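Hi Lesia,

You asked for the March report on the cart conversion fund by noon, so I'm writing it at the kitchen table with coffee and the whole wiring binder open next to me. It's going to be a bit longer than last time. A lot happened!

Quick recap for anyone on your side who's new to the file. The money is for turning retired gas utility carts into electric ones for the Cunbridge maintenance crews, and for writing up the conversion so another shop can repeat it. We planned on 6 carts. As of this morning 3 are driving, one is on stands with its motor in, and the last two are stripped bare and waiting.

The charging side is where I lost most of February. The Lostska chargers came with the wrong plugs (a round one, where our sockets want the flat style), and I spent far too long going back and forth over who would swap them. In the end we bought the flat plugs ourselves and crimped them on. They charge fine. I've put the cost under small parts, and you'll see it as its own line so it doesn't look like I hid it in there.

The contactors are a happier story. On the first cart we had the main contactor mounted sideways under the seat, and it chattered every time somebody went over the curb by the loading dock. I moved it to the firewall, upright, with a rubber washer behind each bolt, and the chatter went away. The other two carts were built that way from the start. I also added a precharge resistor to all three, which wasn't in the drawings you approved, but the spark on first connection was bigger than I wanted people standing next to. Please let me know if you need a change form for that and I'll fill one out.

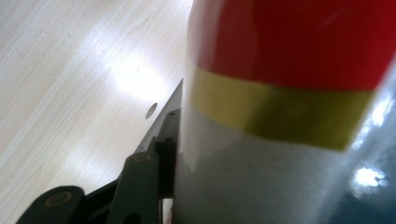
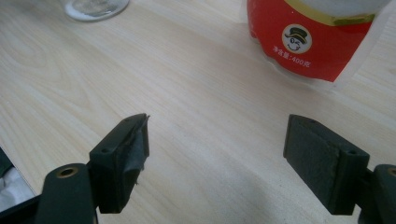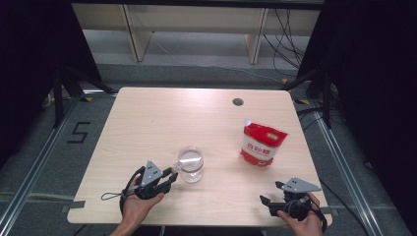 Fuses next. I had budgeted for one main fuse per cart and I'd like to go to two, one at each end of the battery box, so that a chafed cable is covered whichever way the pack gets split for service. Asier went over the cable runs with me and agrees. He also caught that my labels were going to fall off in the first hot week, so we've switched to the heat-shrink kind and I'm redoing the ones on cart one as I get to them — slow work, lying on my back.

Range testing is only partly done. Cart two has the most time on it, with 601 miles on the odometer since the conversion, nearly all of it the loop between the greenhouse and the depot. The driver likes it and says the pull up the hill is better than it was on gas. What I don't have yet is a proper full-load run on all three carts with the same driver, and I don't want to give you a range figure until I do. I know you were hoping for one in this report. Sorry!

The brakes need a mention. The old carts leaned on engine drag to slow down more than any of us had noticed, and on the first test drive I went a good bit farther past the shed than I meant to. Regen is now turned up in the controller settings, and I've put new shoes in the rear of every cart that's on the road. The shoes weren't in the budget either. They came out of what we saved on seat covers (we're keeping the old ones, they're ugly but whole).

On the write-up, I've got a full draft of the wiring chapter and notes for the battery box. The mounting chapter is mostly sketches. Yurchenko, the shop that's going to try building a cart from our instructions, has read the wiring part and sent back a long list of questions, most of them fair. They want torque values for every terminal and a picture of each connector before and after crimping. I'm adding both.

Money: we're a little under on motors and controllers, over on cable, over on small parts. Heavy cable went up between the quote and the order, and I should have ordered all of it at once when the quote was good. The spreadsheet is attached with the receipts in the second tab.

What I need from you is a yes or no on the second fuse, and 30 more days on the write-up. The carts themselves don't need the extension. Cart four should be off the stands next week if the motor coupler fits, and I'll start on five right after that.

Come by and drive one if you're out this way. Cart two is the quiet one, cart three still has a squeak in the steering that I haven't found.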